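Detar Storage
03/10/2024

1/ Notes on gray rectangular bins, after going through the Lurkden and the Matar for the shelf by the back door. Short version: wall shape matters more than volume.

2/ The Lurkden has tapered walls. You lose floor area to the taper, and small things slide to the low side and stay there. Fine for cloths. Bad for mixed odds and ends.
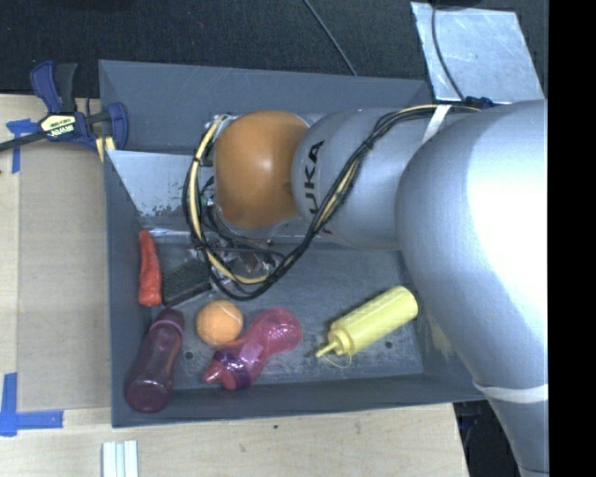

3/ Straight walls cost you nesting. Five Lurkdens stack into the height of two. Five Matars take the height of five. If you store bins empty, plan for that.

4/ Mixed contents: long items go parallel to the short wall, blocks flat, nothing on end. Anything under 100 g gets its own tray or it ends up at the bottom.

5/ Brushes are the exception. Bristles take a set if weight sits on them for long. Put them in last, bristles up.

6/ Load limit on my shelf is 800 g per bin with the stock clips. With the Clellberg clips I add 200 g and see no sag at the front lip.

7/ Labels: short wall, upper left. Lids hide anything higher.

8/ Still to check: whether the Matar lid fits the older Lurkden rim. Will measure both in April.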